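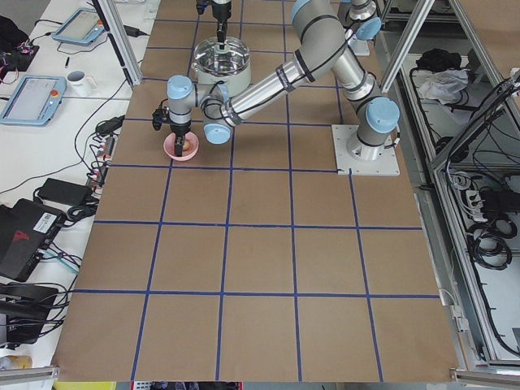 The two-arm collection work moved a long way this period, and we're very happy with where the Kukwood task set stands. We planned 400 demonstrations by the end of October and recorded 500, of which 310 have passed review so far. Much of the gain comes from the taped grid on the table. Each session starts from a list of cells, so the pink bowl and the lidded pot get placed all over the paper and the policy can't just memorize one corner. We'll replace the paper before the next block — it has picked up scuffs and smudges in several cells, and we don't want the model learning from those!

**First training run**

The Stivwood baseline was trained on 261 of the reviewed demonstrations. It reaches for the bowl well from most starting cells. Lid handling is weaker, mainly when both arms have to work close together, and the next recordings will lean heavily that way.

**Review**

Checking is our slowest step. Operators at Zerkcombe now tag failed grasps while they record, and this has already shortened the queue. We are keeping the failures in a separate folder, as agreed in the Visser work plan.

**Next**

- Finish review of the remaining demonstrations
- Record close-quarters lid tasks with both arms
- Retrain and compare against the baseline

No change to the budget. We'd still like a decision on the second storage drive.

Tue 12 November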